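Flurkura: household vessel names in secondhand listings

README and data card

Summary

Flurkura is a table of short secondhand listings in American English in which the seller names at least one drinking, pouring or storage vessel. Each row holds the text of one listing, the stretch of text that names the vessel, and a set of hand-assigned fields for head noun, color, material, size and form. The table was built for work on everyday naming: when a seller writes "cup" and when "tumbler," which modifiers come first, and how often material is left out.

There are 1180 rows and 14 columns. One listing gives one row. If a listing names several vessels, only the first is annotated, and the rest are copied into the notes column without further analysis.

Contact: Precious Talavera, maintainer. Corrections should quote the listing_id.

Files

flurkura.csv is the main table, UTF-8, comma separated, with a header row.
forms.csv lists the values allowed in form_class, with a short definition of each.
colors.csv maps the color words found in the text to the base terms used in the color column.
guidelines.txt is the full annotation manual. Where it disagrees with this README, the manual is right.
CHANGES.txt is the version history.

Sources

600 rows come from the printed classified pages of a weekly advertising sheet distributed in Flolstead. The pages were scanned, run through character recognition, and corrected by hand. The remaining rows come from the sheet's own web board, which replaced the printed pages and kept the same section headings for its first years. Text from the board was copied as posted, including line breaks, which are stored as a single space.

Permission to reuse the listings was given by the publisher. Phone numbers, street addresses and personal names were replaced with the tokens PHONE, ADDR and NAME before annotation. The replacement was done by script and then read through line by line. A few first names that are also ordinary words (Rose, Clay) were masked by mistake and later put back; these rows carry the note "restored."

Text is limited to 500 characters. Longer listings were trimmed at the end of the sentence that contains the annotated vessel, or at the character limit if that sentence was itself too long.

Columns

listing_id – Stable identifier. The prefix P marks print and B marks the board. Identifiers of deleted rows are not reused.
source – print or board.
year – Year of first appearance. Repeated ads are kept once, under the earliest year.
district – Part of town as given by the seller. Blank if not stated.
text – The listing after masking and trimming.
item_span – The annotated phrase, copied exactly from text.
head_noun – The noun the phrase is built on, in the singular and in lower case.
color – Base term from colors.csv. Blank if not stated.
material – The seller's word, in lower case. Blank if not stated.
size – The seller's wording, unconverted.
form_class – One value from forms.csv.
quantity – The number offered. Words such as "set" or "lot" are kept as words.
price – As printed, without the currency sign. "OBO" and similar remarks go in notes.
notes – Free text from the annotators.

Blank cells mean the seller did not say. They do not mean the annotator was unsure. Uncertainty is marked with a question mark at the start of notes, followed by the name of the column concerned.

Annotation

Two annotators worked through the print rows independently and settled their differences in a joint pass. The board rows were annotated once and then reviewed by the maintainer. This difference in procedure should be kept in mind when print and board are compared, particularly for form_class, where most of the original disagreements fell.

head_noun and form_class are deliberately separate. The first records what the seller wrote. The second records which form the seller most likely had for sale, judged from the whole listing. A listing for "plastic juice glasses, stackable" has glass as its head noun and tumbler as its form class. If the text gives no basis for a decision, form_class is set to unspecified, and this value is common in short print ads that were billed by the word.

Compounds are split at the last noun. "Coffee mug" gives mug, and "measuring cup" gives cup. "Cupboard" and "glassware" are not split. Brand names used as common nouns are entered as written.

Spelling in text and item_span is left alone. Spelling in head_noun is normalized with Policarpio, a small lookup tool written for this project. Policarpio handles plural endings, the usual typing errors, and the recognition errors typical of the printed pages (tumbier for tumbler, iug for jug). It does not guess. Anything missing from its list is passed through unchanged and was checked by hand.

Color

The color column uses base terms only. "Baby blue," "sky blue" and "light blue" are all stored as blue, and the full wording can be recovered from item_span. We considered a second column for shade and dropped it after a trial on the print rows. Sellers apply shade words too loosely for the column to support any claim about the objects themselves. Pink is kept as a base term separate from red. Words that name both a color and a substance, such as amber or pearl, are entered under color unless the listing makes clear that the substance is meant.

Clear and frosted are not treated as colors. They are entered in notes.

Known problems

Item names vary with the section heading under which an ad ran. Ads under "Kitchen" tend to name the vessel in one word, while ads under "Antiques and Collectibles" run to several modifiers. The heading was not captured for the print rows and cannot be rebuilt from the scans, which were cropped by column before storage.

The year field is unreliable for board rows that were moved during a software change. Affected rows show the year of the move. They can be found by searching notes for "migrated."

Size is seldom given for drinking vessels and nearly always given for jars and crocks. Any analysis of size should treat these groups separately.

Some sellers posted under several accounts. We did not try to link them, and the masking makes it impossible now. Near-identical wording across neighboring identifiers is probably the work of one person.

The table covers a single town. It should not be used to estimate how common a word is in American English generally.

Relation to Pranalura

Pranalura is a companion table covering lidded cookware from the same sources. It uses the same identifiers, so a listing that names both a pitcher and a stockpot appears in both tables under one listing_id. The columns match except for form_class, which has its own value list. The tables can be joined on listing_id, but the text column should be taken from one table only – the trimming point depends on the annotated item and the two versions may differ in length.

Loading

Read every column as text. Automatic type detection will turn year into a number, which is harmless, and will also turn some prices into dates, which is harder to notice. Sellers' inch marks inside size are stored as doubled quotation marks in line with normal CSV practice. Older spreadsheet programs may need the encoding set by hand.

Versions

The current version corrects the head nouns of board rows in which the vessel was named only in the title line. Earlier versions took the noun from the body of the ad. Results computed on head_noun with an earlier version should be rerun. The March update changed documentation only and left the table untouched.

License and citation

The annotations may be used and redistributed with attribution. The listing texts may be redistributed only as part of the complete table, under the terms agreed with the publisher. Please cite as: Talavera, Flurkura: household vessel names in secondhand listings, with the version number from CHANGES.txt.
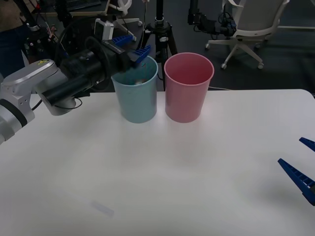 Form class tumbler covers any upright drinking vessel with no handle, stem or foot that is taller than it is wide. Material and color play no part in the decision, and neither does the seller's noun. Straight and tapered walls both qualify, and the rim may be plain or rolled. The light blue and pink plastic cups on the white tabletop, both tall, slightly tapered and roll-rimmed, would be entered as tumbler, even in a listing that called them cups. In such a listing head_noun would remain cup. With two colors named in one phrase, color takes the first mentioned and the second goes in notes. Vessels wider than they are tall go to bowl or low cup, which are defined in forms.csv.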